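Parts in order: Callum Blackburn on stripping and rebuilding office towers

Callum Blackburn runs the bench at Stokico, where desktop towers from closed offices are stripped, checked and put back together. The shop handled 3000 machines last year. Most of its work happens on a slatted aluminum table with the case lying on its side.

"Everything that comes out gets a fixed place," Blackburn said. "The processor lies flat with the heat spreader up. Memory goes in the slots at the front. Cards stand on edge. If a part is on the bare table, it is in the wrong place."

He prefers a molded holder to trays. Trays let modules slide and touch, he said, and a bent socket contact costs more than the memory that would have gone in next to it.

Rebuilding follows a set order. The processor goes in first, while there is still room to reach the retention levers. Memory is next, then expansion cards, and the hard drive goes in last with its caddy already fitted.

"You want both thumbs on a memory module and even pressure until the clips close - they should close on their own," he said. "If you are pushing the clip over by hand, the module is not seated."

A full rebuild takes him 9 minutes, plus 4 for the first power-on check. Boards with two memory banks take longer, as the pairs must match the maker's slot chart.

Asked what he would change in case design, Blackburn named the release tabs. "Make them all one color. Some makers do. It saves looking."
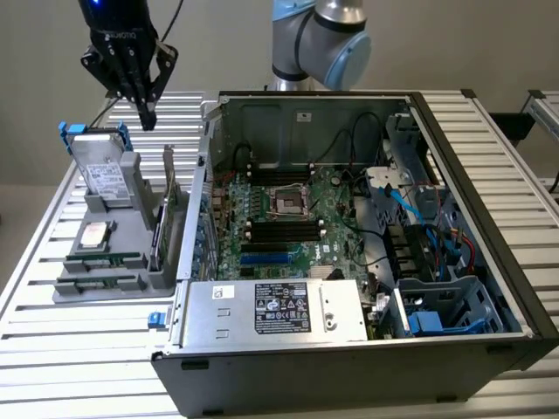 Dell tower with processor socket and memory slots empty; parts in the holder at left.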